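집게 두 개로 방을 치워 보았습니다
손에 쥐는 데이터 수집 키트 '롤리' 체험기

저는 원래 청소를 싫어합니다. 설거지는 그럭저럭 하는데 침대 위에 쌓인 것들, 그러니까 과자 봉지나 충전기 줄이나 언제 벗어 놨는지 모를 옷 같은 걸 보면 일단 문을 닫고 거실로 나가는 사람이에요. 그런 제가 지난 1월, 난생처음 침대 위 쓰레기를 치우는 일에 푹 빠졌습니다. 그것도 맨손이 아니라 집게로요!

발단은 브룰투라(Brultura)라는 작은 회사에서 내놓은 대여 서비스였습니다. 이름은 롤리(Lolley). 양손에 하나씩 쥐는 그리퍼 한 쌍에 카메라가 달려 있고, 이걸로 평소처럼 집안일을 하면 그 영상과 손의 움직임이 로봇 학습용 데이터가 됩니다. 로봇 팔을 사서 원격으로 조종하려면 장비값도 장비값이지만 둘 데가 없잖아요. 제 방에는 건조대 하나 펼 자리도 빠듯한데요. 롤리는 가방 하나로 옵니다. 로봇 없이 로봇을 가르치는 셈이죠.

가방을 여는 순간의 첫인상은 '생각보다 공구 같다'였어요. 미끈한 가전제품을 기대한 분이라면 조금 실망하실지도 모르겠습니다. 연결 부위가 훤히 드러나 있고 볼트도 그대로 보입니다. 저는 이쪽이 더 좋았어요. 어디가 움직이는지 보이니까 손잡이를 당길 때 뭐가 어떻게 되는지 금방 감이 오더라고요. 집게 안쪽에는 골이 진 파란 패드가 붙어 있는데, 이게 이 제품에서 제일 잘 만든 부분이라고 생각합니다. 그 얘기는 조금 뒤에 할게요.

설명서는 얇습니다. 너무 얇아서 첫날 저녁에 고객지원 담당 테그웬 윈(Tegwen Wynne) 씨에게 메일을 세 통이나 보냈어요. 첫 번째는 녹화가 시작됐는지 어떻게 아느냐, 두 번째는 왜 앱이 손을 다시 등록하라고 하느냐, 세 번째는 앞의 두 통은 해결됐으니 안 읽으셔도 된다는 내용이었습니다. 답장은 다음 날 아침에 왔고, 친절했고, 세 통 모두에 대한 답이 들어 있었습니다.

앱의 이름은 키비아(Kivia)입니다. 여기서 과제를 고릅니다. '컵 옮기기', '수건 개기', '침대 위 포장 쓰레기 버리기' 같은 목록이 뜨고, 과제마다 권장 횟수가 있어요. 저는 망설임 없이 마지막 것을 골랐습니다. 재료 준비가 따로 필요 없었거든요. (제 방을 아는 분들은 고개를 끄덕이실 겁니다.) 권장 횟수는 200회. 처음엔 숫자를 잘못 읽은 줄 알았어요.

규칙은 간단합니다. 손가락은 쓰지 말 것, 집게로만 집을 것, 집은 것은 통에 넣을 것. 그런데 이 간단한 규칙이 사람을 얼마나 겸손하게 만드는지 모릅니다. 상자는 쉬워요. 모서리를 물고 들면 끝입니다. 문제는 비닐이에요. 얇은 비닐은 집게 끝이 닿는 순간 옆으로 밀려나고, 겨우 물었다 싶으면 한 귀퉁이만 딸려 올라오고, 통 위에서 놓으려고 하면 이번에는 안 떨어집니다. 첫날 저는 작은 포장지 하나와 꽤 오래 대치했습니다. 져서 저녁을 먹으러 갔고요.

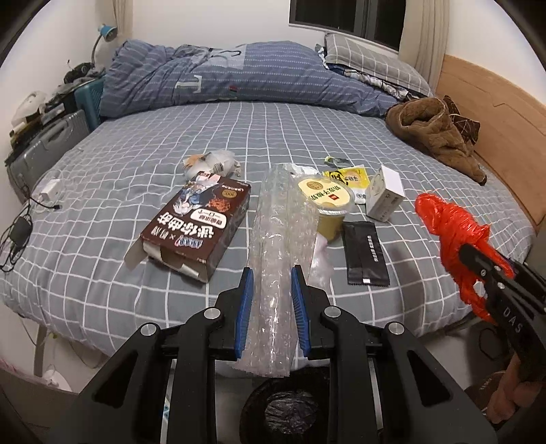

이틀째부터는 요령이 생겼습니다. 부피가 있는 비닐은 가운데를 깊게 물어야 해요. 끝을 잡으면 축 늘어져서 통 가장자리에 걸립니다. 반대로 납작한 봉지는 집게를 시트에 살짝 눌러 천이 조금 우그러지게 한 다음, 그 주름째 모으듯이 집으면 됩니다. 이때 아까 말한 패드가 진가를 발휘합니다. 골이 있어서 미끄러운 표면도 웬만하면 놓치지 않아요. 저는 궁금해서 패드 위에 테이프를 감아 매끈하게 만든 뒤에도 해 봤는데, 몇 번 만에 짜증이 나서 도로 뗐습니다.

양손을 쓰는 것도 따로 배워야 합니다. 평소에 우리는 한 손이 일하는 동안 다른 손이 뭘 하는지 별로 신경을 안 쓰잖아요? 집게를 쥐면 그게 다 보입니다. 제 오른손은 다음 것을 미리 물어 놓고 기다리는 버릇이 있더라고요. 왼손이 버리고 나면 바로 이어서 버리려고요. 효율적이라고 혼자 뿌듯해했는데, 브룰투라의 데이터 담당 하이사 샤비에르(Raíssa Xavier) 씨 생각은 조금 달랐습니다.

"잘못된 건 아니에요. 다만 저희는 한 손이 그냥 들고만 있는 구간이 길면 표시를 해 둡니다. 로봇이 그걸 따라 배우면 이유도 모르고 물건을 들고 서 있게 되니까요. 그래도 그런 영상이 섞여 있는 편이 좋습니다. 사람이 진짜로 그렇게 치우잖아요."

통화 중에 이런 것도 물어봤습니다. 촬영 전에 방을 좀 정리해 두는 게 낫느냐고요. 창피해서요. 샤비에르 씨는 웃더니 그대로 두라고 했습니다. 이불이 뭉쳐 있고 줄이 엉켜 있는 방이 훨씬 쓸모가 있대요. 살면서 제 방에 대해 들은 가장 따뜻한 말이었습니다.

그럼 단점을 말해 볼까요. 우선 무게입니다. 들자마자 무겁다고 느낄 정도는 아닌데, 팔을 앞으로 뻗은 채 침대 위에서 계속 움직이다 보면 어깨가 뻐근해져요. 저는 한 번에 79회까지 해 봤고, 그날 밤에는 칫솔도 무거웠습니다. 다음부터는 욕심을 버리고 짧게 끊어서 했어요. 손잡이도 손이 작은 사람에게는 조금 벅찹니다. 같이 써 본 동료 앙하라드 니컬러스(Angharad Nicholas)는 손가락 끝으로만 당기게 된다며 금방 내려놓았어요. 크기 조절용 부품이 곧 나온다고는 하는데, 제가 빌린 가방에는 없었습니다.

앱도 아직 거칠어요. 키비아는 업로드가 끊기면 처음부터 다시 보냅니다. 저희 집 와이파이가 저녁마다 느려지는 탓도 있겠지만, 밤 11시에 진행 막대가 0으로 돌아가는 걸 보고 있으면 마음이 참 그래요. 그리고 카메라가 방 안을 고스란히 찍는다는 점은 꼭 기억하셔야 합니다. 편지 봉투, 약 봉지, 가족사진 같은 건 미리 치워 두세요. 앱에 구간 삭제 기능이 있고 저도 두 번 썼는데, 찾기가 어렵습니다. 설정 안의 설정 안에 있어요. 이건 첫 화면으로 나와야 합니다.

가격은 일주일 대여에 195유로입니다. 여기에는 왕복 배송과 앱 이용료가 들어 있고, 찍은 원본은 내려받을 수 있어요. 취미로 로봇을 만지는 사람에게는 조금 센 금액이고, 연구실이나 작은 회사라면 고민할 만한 금액입니다. 비교해 보려고 로이드(Lloyd)라는 경쟁 키트도 잠깐 만져 봤는데, 그쪽은 더 가볍고 손잡이도 편한 대신 집게가 평평해서 비닐 앞에서는 맥을 못 췄어요. 단단한 물건만 다룬다면 로이드, 흐물흐물한 것과 씨름해야 한다면 롤리. 제 결론은 그렇습니다.

혼자 작은 이동 로봇을 만들고 있는 독자 야니크 쿠르투아(Yannick Courtois) 씨는 롤리를 두 번째 빌리는 중이라고 합니다. 첫 번째에는 부엌에서만 썼고, 이번에는 아이 방에서 쓴대요. "부엌은 물건이 다 제자리가 있어서 금방 질렸어요. 아이 방은 매일 새로운 과제가 생깁니다." 이분께는 제 방도 추천해 드리고 싶었습니다.

저는 결국 엿새를 꽉 채워 썼고, 마지막 날 오후에 200회를 채웠습니다. 똑같은 쓰레기를 다시 꺼내 침대에 흩어 놓고 또 줍는 일을 그렇게 오래 했다니, 어머니께는 끝까지 비밀로 할 생각이에요. 반납은 가방째 문 앞에 두면 됩니다. 충전 케이블을 빼먹지 마세요. 저는 빼먹어서 따로 부쳤습니다.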